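From: Noelia Barrios
To: Vama arm builders list
Subject: Re: [vama] wrist camera washed out on pale parts

On Tuesday Skindano wrote:
> I get the same thing on mine. Anything white within a hand's width
> of the camera blows out and the far side of the jaw goes black. Are
> you running auto exposure? Also, how close is your finger to the
> lens? Mine covers a good part of the view when closed and I have
> stopped worrying about it.

Yes, auto exposure, and I think that is most of the trouble. The camera meters on the whole picture, the finger is black and very close, so it opens up and the pale part goes to nothing. I have now fixed the exposure at 4 ms and turned the bench lamp to face the wall. Better, though I lose detail in the cloth behind.

The still below is from before the change, with auto exposure on.
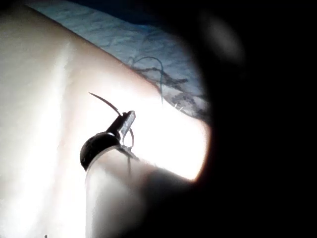
Wrist camera, auto exposure. Dark strap and latch over the pale part, finger on the right.

The strap edge and the loose tail hold up well enough against the white, and so does the small loop of wire under the latch. The pale surface behind them has very little left in it. For finding the latch this would do. For judging how far away the surface is, I don't trust it.

On the finger: I printed a new one for the Mishra jaw, 3 mm thinner at the tip, but haven't fitted it. The two screws at the root are a pain to reach with the camera bracket on. Has anyone moved the bracket to the other side of the wrist? The Plullex drawings show holes there but my cable is only 300 mm long and I'd rather not splice it.

One other thing. The blue cord on the cloth gets picked up as an edge by my script every time. I'll try a plain grey towel next and post the settings file if it helps.

Noelia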